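Plover Toy Library, minutes of the May meeting
Held in the back room, 6:30 p.m. start

Chair and notes: Nuala Doherty (sorry in advance for my handwriting, typed up the next morning)
Present: fourteen members, plus two new families who came to see what we get up to. Welcome!

1. Last meeting
Minutes read and agreed. One correction: the puzzle swap raised $86, and I had written $68. Better news than we thought!

2. The plush drive
This took up most of the evening and it was a pleasure. The drive brought in 107 soft toys in three weeks, which beats last year by 44. Drop-offs at the Apaza bakery did especially well, and they have said we can leave the collection bin by their door through the summer. Everyone agreed to send them a big card signed by the kids.

Sorting so far has gone by size, and the small ones are finished. Those went into the lidded tubs on the low shelf and are ready to lend. The medium and large toys are still waiting, and we brought some of them out to the table so people could have a proper look before deciding how to group them.

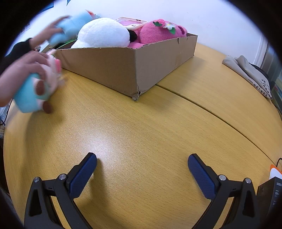 Lending categories came next, and there was a lively talk about whether to go by animal, by color or by feel. By feel won easily. Several parents said their little ones choose with their hands first, and the new families said the same. So we will have "fluffy," "bumpy," "smooth" and "a bit of everything." The big white one is fluffy without any argument, and the bright pink one with the strawberry-like ornament and the white flower on top goes to bumpy for that lovely towel-like fabric. A vote was taken on whether toys with attached decorations should be kept for ages three and up. Passed, all in favor. We will tug-test every flower, button and bow before anything gets a tag.

Boxes: the cardboard is getting tired, with a corner crushed and a tear in the rim, so it won't do for the shelves. Agreed to buy four canvas bins from Zunel, up to $30 each. If there is money left over we would love a fifth for the puppets.

Washing: five households offered to take a load each. Surface wash only for anything with a hard piece inside. Please put a note in the bag saying what you used, as we have two children with sensitive skin.

3. Conesov Street fair
We have a table again! Same spot as last year, near the fountain, 10 a.m. to 2 p.m. Ideas for the table were a guess-the-name contest for one of the large toys, face painting, and a story corner with a blanket. All three got a yes. The name contest needs a jar, slips of paper and a toy with plenty of personality, and there were already strong opinions on which one. To be settled by show of hands next time.

4. Repairs evening
The last one was such fun that we are doing it again. Bring needles, strong thread and any odd buttons. Stuffing is on hand. Beginners very welcome, we will pair you up with someone who sews.

5. Any other business
The checkout book is full, new one needed. The wooden train set is back with every single piece, thank you to whoever found the bridge. Someone left a blue umbrella.

To do
Nuala: order the bins, card for the bakery
Washing households: pick up bags before the weekend
Everybody: think of names for the contest

Closed at 8:10 p.m. Next meeting same time, same room, and bring a friend.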